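Basitz opens registration for its community repair and reuse program

FOR IMMEDIATE RELEASE
4/4/20

Basitz, the neighbourhood reuse organization, is pleased to announce that registration is now open for Korkedari, a program of home repair and sorting lessons which will begin in October. The program is free of charge for all households in our district. There are 200 places, and they will be given in the order that the forms arrive to our office.

The idea of Korkedari is simple. Many families have at home a chair with a loose leg, a lamp that does not turn on, or a coat with a broken zipper. These things often go to the garbage, although the repair would take less than one evening. With Korkedari, each household receives a printed workbook, a small kit of hand tools on loan, and the telephone number of a person who knows the subject and can give advice.

"When I came to this country I was surprised by what people leave at the curb," said Ratih Tuhumury, program director of Basitz. "My father repaired radios at our kitchen table, and I learned to hold the screwdriver before I learned to write well. I would like that more children see this at home. It is not a difficult thing to start, but you need somebody who shows you the first time."

The workbook has 24 lessons. A household can do them in any order, and can leave out those which are not useful to it. A family without a bicycle, for example, will have no interest in the lesson about brake cables. Each lesson has a list of what you need, a drawing of the parts, the steps of the work, and one page at the end for your own notes. The first lessons are about textiles and furniture, the middle part is about kitchen items and bicycles, and the last ones are about sorting materials which cannot be repaired anymore.
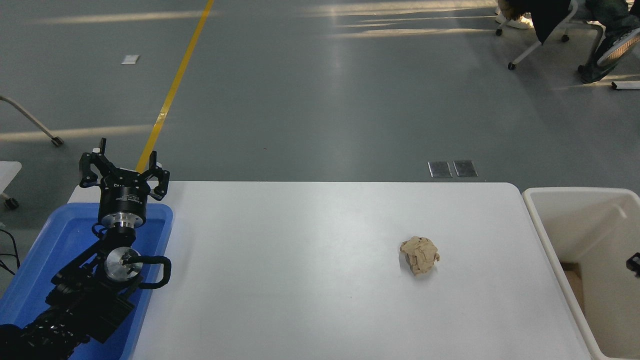 The lessons on textiles were written by Khairul Wattimena, who worked for 20 years as a tailor before he joined Basitz. He has prepared instructions for buttons, hems, zippers, patches and the darning of wool socks. He asks participants to begin with an old garment which they do not wear anymore, and to practise the stitches there before they touch a good coat. Left-handed drawings are included for all of the sewing lessons, a request which came from many people who tried an early version of the workbook.

For furniture, the participants will learn how to glue a loose joint, how to clamp it correctly with a rope when there is no clamp in the house, and how to remove a white ring from a varnished surface. Only glues with low odour are used in the program. The lesson about varnish must be done with the window open, and we ask parents to do this part themselves and not give it to the children.

The tool kits are kept in a strong canvas bag. In every bag there are two screwdrivers, a pair of pliers, a small hammer, a measuring tape, sewing needles in three sizes, a thimble and a roll of waxed thread. The bag can be kept for the full length of the program. At the end it must come back to Basitz with all the tools inside. There is no deposit to pay, but the household signs a short agreement. If a tool is broken by normal use, please put it back in the bag with a note, and there will be no charge.

Ilham Majimbun is responsible for the kits. "People are afraid to return a broken tool, so they keep it in a drawer and then they do not call us anymore," he said. "I prefer to get the broken one. I can repair most of them, this is after all my work."

Participants who wish to borrow a bigger tool, such as a bench vise or a hand drill, can ask for it by telephone. We have only a few of these, and the loan is for one week. Please do not ask for power saws. Basitz does not lend them.
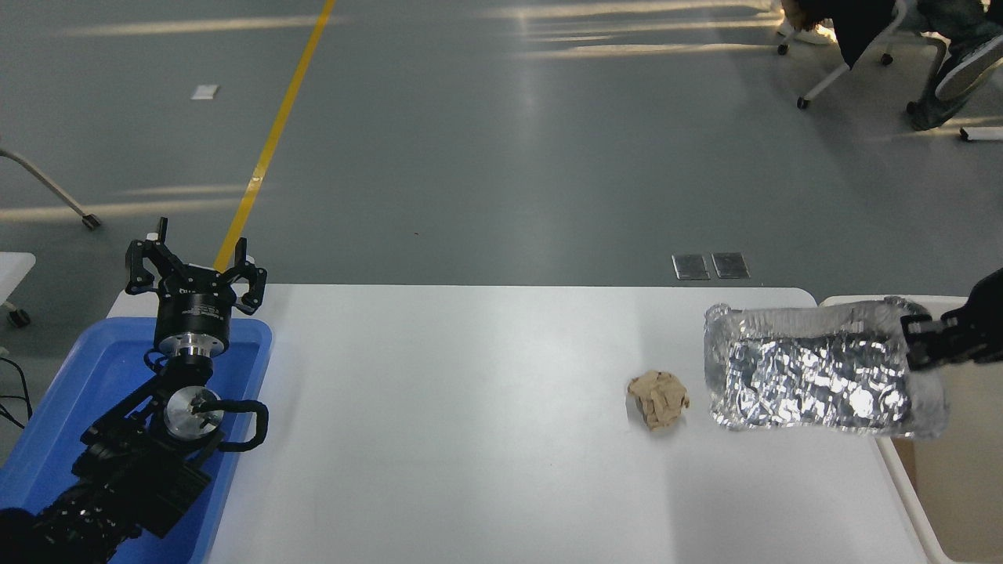 The kitchen lessons cover the sharpening of knives, the care of cast iron pans, the change of a plug fuse in older appliances and the cleaning of a kettle with vinegar. Electrical work stops there. Korkedari does not teach the repair of microwave ovens, televisions or any appliance which stays connected to the wall by a fixed cable, and we ask all participants to bring such items to a licensed technician. A list of technicians can be requested from our office.

The bicycle part was prepared by Reece Tapley, who has run the Basitz bicycle bench since the organization started. It explains how to find a hole in an inner tube with a bowl of water, how to adjust the height of the saddle, and how to clean and oil a chain. Mr. Tapley has strong opinions about oil. "Too little is better than too much," he said. "People pour it like maple syrup. Then the chain collects all the sand of the road, and in spring they come to me with a grey paste."

The last lessons are about sorting. Rules for sorting are not the same in every municipality, and for this reason the workbook gives first the general principles and then a separate sheet with the rules of our own district. The sheet explains which paper may go in the blue bin, what to do with jars and their lids, and where to bring batteries, paint and light bulbs. Households which move to another district during the program can write to us and we will try to find the correct sheet for the new address.

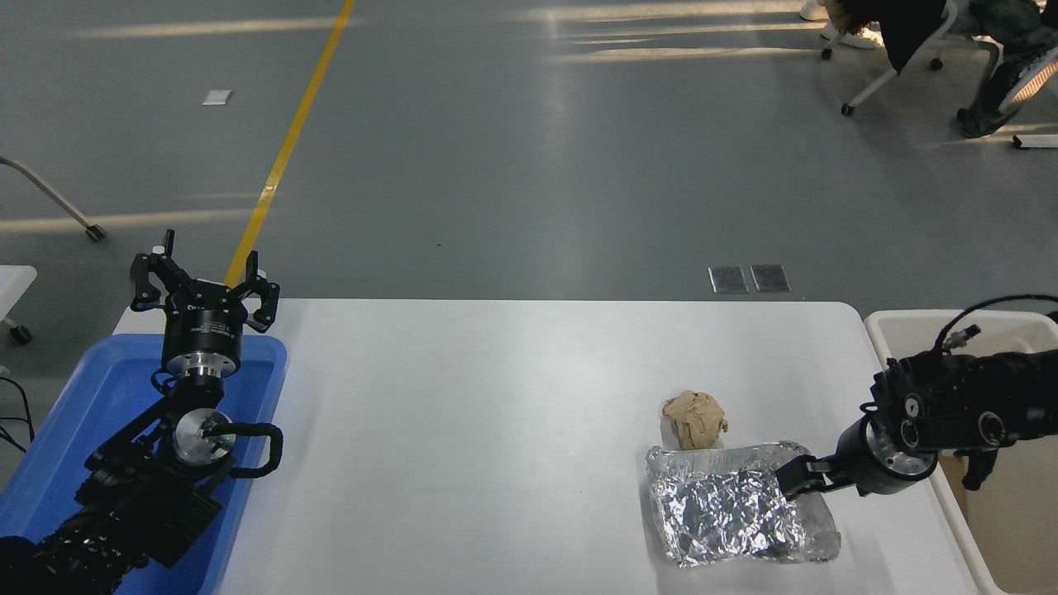
For households with children there is an additional booklet with the title Enar. Enar is a small hedgehog who collects buttons, and the children follow him through the house to find objects which need care. The story and the drawings were made by Njoroge Rashidi, who also teaches art in the evening. The booklet is suitable for children from five to nine years old, and it has a page of stickers. It can be read alone, but the activities should be done together with an adult.

"I made the hedgehog because he is slow and he looks at everything," said Mr. Rashidi. "The first version was a fox, and my daughter said that a fox would steal the buttons."

Korkedari is made possible by a donation from the Pangaribuan family fund, which paid for the printing of 1,000 workbooks and for the purchase of the tools. The workbooks which are not used in the first season will be kept for the next one. A part of them will be given to public libraries in the region, where any person can read them without registration. Libraries which would like to receive copies are invited to contact us before the end of October.

The workbook is printed in English. A shorter version in French is in preparation, and Basitz is looking for readers who can check the translation, in particular the names of tools and fabrics. Experience in translation is welcome but it is not required. A person who sews or works with wood, and who speaks French at home, can help us very much. Readers will receive a kit as a thank-you.

How to register

Registration is by paper form or by telephone. The form can be requested by mail and it will be sent with a return envelope. One form is enough for the whole household. Please write clearly the number of adults and children who will take part, and mark the box for the Enar booklet if you wish to receive it. Please mark also if one of the participants is left-handed, or needs the workbook in large print.

The kits and workbooks will be delivered to the door by cargo bicycle. For apartment buildings, please write the buzzer number on the form — without it our riders cannot leave the bag, and it goes back to the office. Households outside the delivery area can receive the workbook by regular mail, without the tools.

Every household which is accepted will receive a confirmation letter with the name of its adviser. If all places are taken, the form will be kept on a waiting list, and these households will be the first to be contacted for the following season. It is not necessary to send a second form.

About Basitz

Basitz is a non-profit organization for repair and reuse. It operates a bicycle bench, a lending shelf for tools and a collection point for buttons, zippers and fabric remnants. Donations of fabric are accepted when they are clean and folded, in pieces not smaller than a dinner plate. We cannot accept foam, pillows or carpets.

Media contact

Ratih Tuhumury, Program Director, Basitz
Requests for interviews and review copies of the workbook can be addressed to the program office. Journalists who wish to speak with Mr. Wattimena or Mr. Tapley are kindly asked to send their questions in writing before the call.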